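Home | News | Politics | Opinion | Letters | Subscribe

OPINION
By Florencia Domínguez
August

Ask a minister for their diary and see what you get. A PDF, three months late, half of it black boxes. The rest says "meeting, stakeholder". Which stakeholder? About what? Good luck.

I've been asking for the Kodov meetings since autumn. Kodov wants the port lease. Fair enough, lots of firms want things. What I want is a list of who it met, on what days, and who else was in the room. Not the trade secrets. Not the pricing. A list.

First request, refused. Too broad, they said. So I narrowed it to 2 ministers. Refused again, this time because the narrower version might identify individuals. Well yes. That was the idea.

And this is the bit that gets me. The law is fine. Read it some time, it's short. It says the public has a right to know who is lobbying its government, and it gives the department a deadline. What it doesn't give anyone is a penalty for blowing through that deadline. So they blow through it. Every time, every colour of government. The last lot did it with the Vendik rail contract and the current lot, who screamed about Vendik for years from the opposition benches, are doing it with Kodov.

Baltasar Quezada ran a records office for a good part of his working life and he put it to me over the phone in plainer terms than I'd dare. "You don't have to say no. You just have to be slow." A story has a shelf life. By the time the papers turn up the lease is signed, the minister has moved to another portfolio, and the reporter has been made redundant.

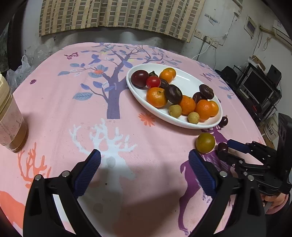

Mixed fruit on a pink printed tablecloth.

The department's defence is workload. I have some sympathy there. The unit that handles requests has nine staff, down from what it was, and they aren't the ones making the calls. I've dealt with a few of them and they're decent, tired people. But diaries are kept electronically. Somebody types the meeting in. The same somebody could tick a box that publishes it at the end of the month. No request, no unit, no black marker.

The other defence is candour. Officials and business people have to be able to talk freely, we're told, or nobody will tell a minister anything useful. Catalina Gallardo made this case on radio last week and made it well, better than the minister has. I still don't buy it. Publishing the fact of a meeting isn't publishing what was said in it. If a company won't walk through the front door unless the door is unmarked, I'd like to know why.

Local government manages it, by the way. Councillor Embla Bråten puts hers up every month, all of it, including the seven meetings she had with Dirkis over the waterfront carpark. People complained. She answered them. The carpark got smaller. Dirkis still turned up to the next meeting and, as far as I can tell, still talks to her freely.

So what would I change. Ministers' diaries online monthly, names of firms and of the people they sent. An independant commissioner who can order release, with no two-year detour through the tribunal. And a fine for missed deadlines that comes out of the minister's own office budget, not the department's. Watch how fast the black boxes shrink.

The opposition says it supports all this. Of course it does. It did last time it was in opposition too, and then it won, and the bill went off to be reviewed and is presumbly still there.

My third request went in this morning, just after 9. One minister, one company, one month. They've got until the end of the statutory period to answer and I don't expect them to.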